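3. 실험 셀의 구성과 유지 관리

3.1 셀의 기계적 구성

본 연구의 모든 시험은 Bollico 셀에서 수행하였다. 셀은 소형 로봇 팔 두 대와 작업 바닥, 이를 둘러싼 세 면의 벽으로 이루어진다. 두 팔은 하나의 긴 검은색 장착판 양 끝에 고정되며, 장착판은 알루미늄 프로파일 레일에 볼트로 체결된다. 두 팔을 별도의 받침에 올리지 않고 한 장의 판에 함께 고정한 것은 팔 사이의 상대 위치를 유지하기 위한 선택이다. 초기 설계에서는 받침이 분리되어 있었고, 한쪽 팔을 분해할 때마다 양팔의 기준 좌표를 다시 맞추어야 했다. 현재 구조에서는 한쪽 팔의 손목부를 교체하더라도 베이스 관절을 풀지 않는 한 양팔 사이의 보정값을 그대로 사용한다.

벽면은 연한 라벤더색의 무늬 없는 판으로 마감하였다. 흰색 판을 사용한 시험 버전에서는 흰색 의류와 배경의 경계가 영상에서 잘 구분되지 않았다. 바닥에는 나뭇결 무늬 판을 깔았으며, 교체가 가능하도록 접착하지 않았다. 벽판을 지지하는 수직 프로파일은 셀 모서리에 두었다.

3.2 작업물과 치구

작업은 건조대와 바구니 사이에서 의류를 옮기는 것으로 한정하였다. 건조대는 사각 받침과 두 개의 기둥, 상부 가로대로 된 목재 구조물이고, 바구니는 벽면에 구멍이 뚫린 분홍색 플라스틱 제품이다. 바구니는 건조대의 오른쪽에 둔다. 이 배치에서는 왼팔이 건조대 상부를, 오른팔이 바구니를 맡게 되어 두 팔의 작업 영역이 겹치는 구간이 짧다. 건조대와 바구니의 위치는 시험일마다 첫 시험 전에 기준 영상과 비교하여 맞춘다.

의류는 두께와 표면 조직이 서로 다른 것을 섞어 사용하였다. 골이 있는 니트는 손가락 패드에 잘 걸리는 반면, 안감이 있는 경우 겉감만 잡히고 안감이 미끄러지는 현상이 있었다. 따라서 파지 성공의 판정은 손가락 간격만으로 하지 않고 손목 카메라 영상을 함께 확인하는 방식으로 하였다.

3.3 배선

손목부의 전원과 통신은 보라색 케이블 한 가닥으로 공급한다. 케이블은 손목 위쪽의 빨간색 커넥터에서 나와 팔의 바깥쪽을 따라 아래로 내려간다. 팔꿈치 부근에서는 케이블을 링크에 밀착시키지 않고 느슨한 여유를 둔다. 초기에는 링크 전체에 케이블 타이를 감았으나, 팔꿈치가 크게 접히는 자세에서 커넥터에 인장력이 걸려 통신이 끊기는 일이 반복되었다. 여유 길이를 늘린 뒤에는 같은 자세에서의 단선이 기록되지 않았다. 다만 여유가 지나치면 케이블이 의류나 건조대에 걸릴 수 있으므로, 늘어진 부분은 팔의 바깥쪽을 향하게 한다.

각 팔의 베이스 부근에는 소형 회로 기판을 하나씩 두었다. 표시등을 정면에서 확인할 수 있도록 기판에는 덮개를 씌우지 않았다. 나머지 배선은 장착판 아래의 흰색 슬롯형 덕트에 넣어 정리하였다.

3.4 시점 구성

영상은 고정 카메라와 손목 카메라에서 함께 취득한다. 고정 카메라는 양팔과 건조대, 바구니를 모두 포함하도록 설치하였고, 손목 카메라는 손가락과 그 앞의 작업물을 근거리에서 촬영한다. 그림 2에 두 시점의 영상을 제시한다. 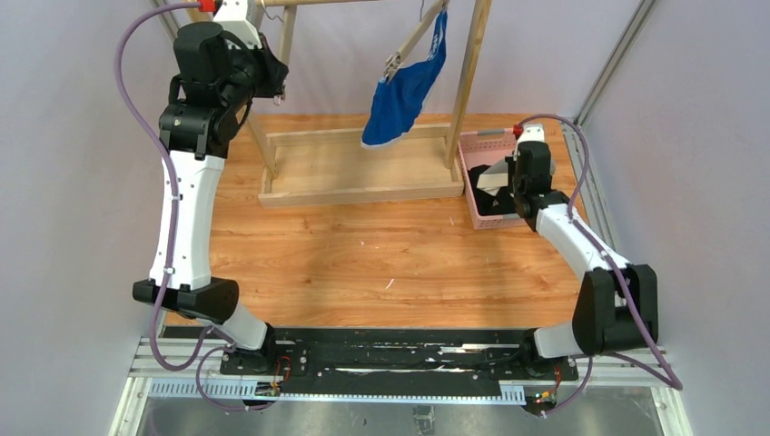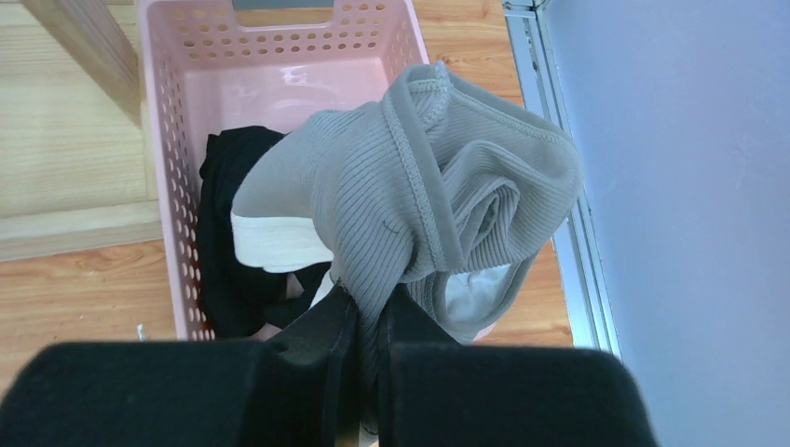
그림 2. Bollico 셀의 작업 영상. 첫째: 고정 카메라 시점. 왼쪽 그리퍼는 건조대 상부에, 오른쪽 그리퍼는 바구니 위에 위치한다. 둘째: 손목 카메라 시점. 그리퍼가 골이 있는 회색 의류를 잡고 있으며 바구니 안에 검은색 의류가 놓여 있다.

3.5 점검 절차

셀의 점검은 매일 시행하는 항목과 주 단위로 시행하는 항목으로 구분하였다. 매일의 점검은 첫 시험 전에 전원을 넣은 상태에서 하며, 기판 표시등과 손목 커넥터의 체결 상태, 손가락 패드의 표면을 확인한다. 패드에 섬유 보풀이 붙으면 마찰이 달라지므로 마른 천으로 닦아 낸다. 바닥판 위의 실밥과 작은 조각도 이때 제거한다. 시험 도중에 떨어진 조각은 해당 시험이 끝날 때까지 그대로 둔다.

주 단위 점검은 토요일에 전원을 차단하고 시행한다. 장착판과 레일의 볼트, 베이스 관절의 고정 나사, 벽면 프로파일의 체결부를 차례로 확인한 뒤 영점 자세에서 각 관절의 편차를 기록한다. 기록은 Mindex 점검 대장에 남기며, 편차가 기준을 넘은 관절만 재보정한다. 모든 관절을 일괄로 재보정하지 않은 것은 정상 관절의 값까지 바뀌면 이전 시험과의 비교가 어려워지기 때문이다.

3.6 고장과 수리 이력

전체 시험 횟수는 674회이며, 이 가운데 185회는 손가락 패드의 재질을 변경하기 전에 수행하였다. 변경 전 패드는 경질 수지로, 얇은 의류에서 미끄러짐이 잦았다. 변경 후의 결과는 별도로 집계하였고, 4절의 성공률은 변경 후의 시험만을 대상으로 한다.

운용 기간 중 구동기를 교체한 사례는 2건으로, 모두 오른팔 팔꿈치 관절에서 발생하였다. 바구니 안쪽까지 손을 내리는 동작에서 이 관절에 부하가 오래 유지된 것이 원인으로 추정된다. 두 번째 교체 이후에는 바구니 위에서의 대기 시간을 줄이고, 구동기 온도가 62도에 도달하면 팔을 휴지 자세로 되돌리도록 제어기를 수정하였다. 수정 후 같은 관절의 고장은 없었으나 관찰 기간이 짧아 효과를 단정하기는 어렵다.

구동기를 교체할 때에는 손목 커넥터를 먼저 분리하고 케이블을 팔 바깥쪽으로 빼낸 다음 상부 링크를 받친 상태에서 나사를 푼다. 상부 링크를 받치지 않으면 손목부의 무게로 링크가 떨어져 바닥판이나 건조대를 손상시킬 수 있다. 조립은 역순으로 하며, 영점 확인을 마친 뒤 의류 없이 전체 동작을 한 차례 저속으로 실행한다.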